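Speaker notes: The Bus Is Early and So Is the Apology
Emiliano Arancibia
Slot after lunch. Speak up.

OPEN
Good afternoon. Ask who came by bus. Wait. Ask who meant to come by bus. Longer wait.

I ride Route 5, from the Cisternas depot across town to Alinberg station. I have ridden it long enough to have a favorite pole. Tonight's subject (change to "today's" if they haven't moved us again) is early buses. Late buses get all the press. You can be angry at a late bus, you can text people about it. An early bus has left, and you stand there feeling like you did something wrong.
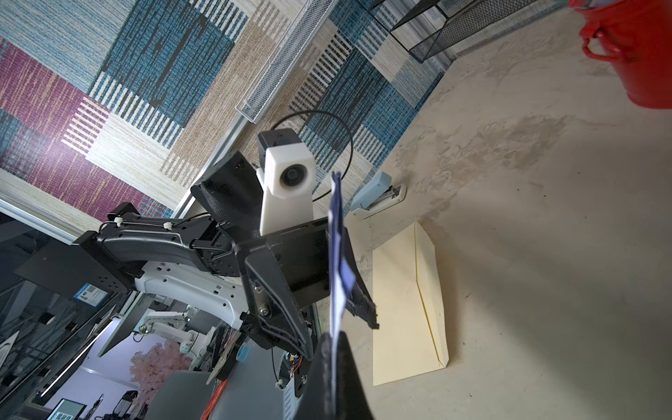

WHERE THE NUMBERS COME FROM
Clavemari Transit publishes arrival times for every stop. It is good of them, and they hide it well. I took October's log for the Kaletti Street stop, outbound: 1574 departures. Of those, 566 left ahead of the printed time.

Pause. Let them do the division. Someone at the front will say it out loud. It is more than a third.

Clavemari counts a bus as "on time" if it leaves up to 2 minutes early. So most of my 566 are on time. I missed several of them, and I'd like it noted that I missed them punctually.

WHY IT HAPPENS
Go slowly here, last time I lost the room.

A timetable is a guess about traffic. The Kaletti Street guess was made while the road was dug up for the water main. The planners added time to get buses through the single lane. Then the road reopened and the extra time stayed in. Drivers reach the stop with minutes in hand, and there is no layby, and the car behind is already using its horn.

I've asked drivers about this. Most would happily wait. One told me she does wait, and gets complaints from passengers on board who want to know why they aren't moving. Read her quote if time allows: "Half of them want me gone and the other half aren't here yet."
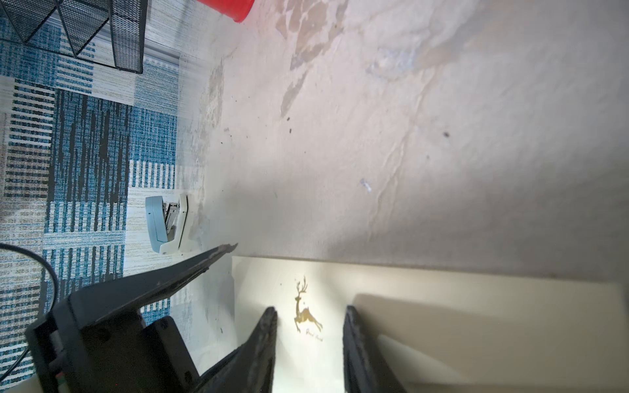

WHAT CLAVEMARI SAID
To be fair to them, they answered. The first letter thanked me for my interest in late running. The second said the timetable would be looked at in the next review. I asked when that was. They said it followed the current review.

(If there is anyone from Clavemari in the room, wave. Be nice. They have a hard job and I take their bus home.) 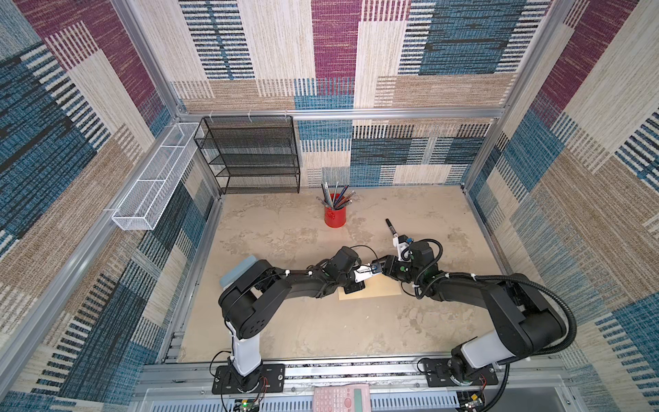
WHAT WOULD FIX IT
The cheap fix is to retime the stop. Take the spare minutes out before Kaletti Street and put them back at Alinberg station, where a bus can stand without annoying anybody. The trouble is that the route has more than one timetable. There's weekday, weekend, school vacation and public holiday. Think of the black mesh shelf in the back left corner on the screen, with its four open tiers: one timetable on each. The roadworks padding went onto all of them, and pulling it off the weekday one leaves three more to do. I suspect that is where the last attempt ran out of afternoon.

The other fix is a holding point, with a sign telling drivers to leave no earlier than the printed time. Costs a sign. It also needs a place to pull in, and the obvious place has parking on it. I will not be discussing the parking. I did that at Cisternas and we were there until 10:00.

QUESTIONS
Likely ones:
Is there an app? Yes. It shows where the bus was.
Would more buses help? Yes, very much. Next question.
Why not just get to the stop sooner? Drink some water before answering.

Sheet for the stop log is by the door. Please write the time you saw on the clock, and keep the remarks column short. Finish by 2:40, my bus is at 2:52, so I should leave at 2:45.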